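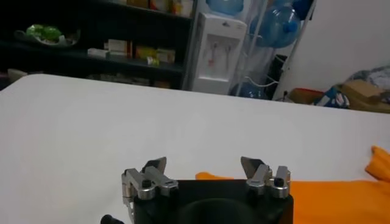

Orange cloth, white table

Home Laundry Closets Small Rooms FAQ Contact

T-shirt folding: the questions we keep getting

Updated 9th March

Grirgate has been running folding pages since November and the mail has not slowed down. Most of it asks whether some method or gadget is as good as the person selling it claims. Usually we have our doubts.

Do I need a special folding table?

No. Any flat surface that holds a whole shirt with the sleeves out will do. We have seen "garment stations" advertised with a printed grid on top, and we can't see what the grid adds once you have folded a few shirts. A kitchen table works. A bed is worse than people think, because the mattress gives when you press on the fabric and the creases move.

Is a white surface better?

For a colored shirt, a little. An orange tee on white has an edge you can follow with your eye. White undershirts on a white table are a nuisance and we put a dark towel under them. Anyone telling you the color of the table changes the quality of the fold is guessing.

What about the Ristus folding board?

We tried it on a load of 18 shirts. They came out the same width, and that part of the claim holds up. It was slower than folding by hand for everyone who used it, and the hinge pinched the thinner fabrics. If your shirts go on an open shelf where people see them, maybe. For a drawer, save your money.

Should the folding table be near the shelves?

Near enough to reach without walking is nice. It isn't worth rearranging a room. Do check that whatever you keep on those shelves won't end up in the laundry pile; a shelf of boxes and bottles is a shelf of boxes and bottles, and folded cotton goes somewhere else.

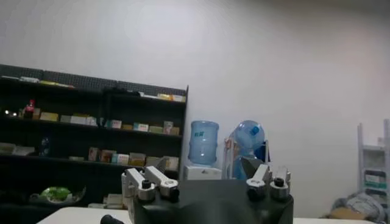 Hoarau or Konia?

These are the two folds readers argue about. The Hoarau goes in thirds lengthwise, then in half, then in half again. The Konia tucks the sleeves first and rolls from the hem. Fans of the Konia say it saves 54 percent of a drawer. We measured our own drawers and got nowhere near that. Rolled shirts do travel well in a bag, and we'd leave it there.

How much clear space do I want?

The shirt plus a hand's width on each side. A rounded corner on the table is fine as long as the shirt stays off it.

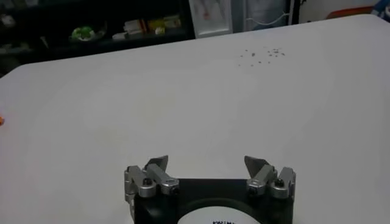 A matte white tabletop with a rounded far corner

Do I have to smooth out every wrinkle first?

You'll be told yes. We say get the big ones at the shoulders and let the rest go. Two passes with a flat palm, collar to hem, then fold. Soft wrinkles in the body of a tee end up inside the fold anyway.

Which way should the collar face?

Away from you, if you fold from the hem up. Pull the neckline straight before you start, as a bunched collar throws the whole thing off center. And wipe the table. Crumbs stick to cotton.

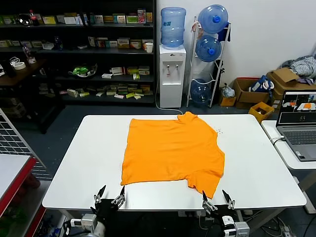
Laid flat, collar still bunched, a few white specks beside it

Is there any point folding T-shirts at all?

Some households hang everything and seem happy. With 4 hangers and a deep drawer, we fold.

Get the Grirgate newsletter. Enter your email to sign up. Unsubscribe at any time.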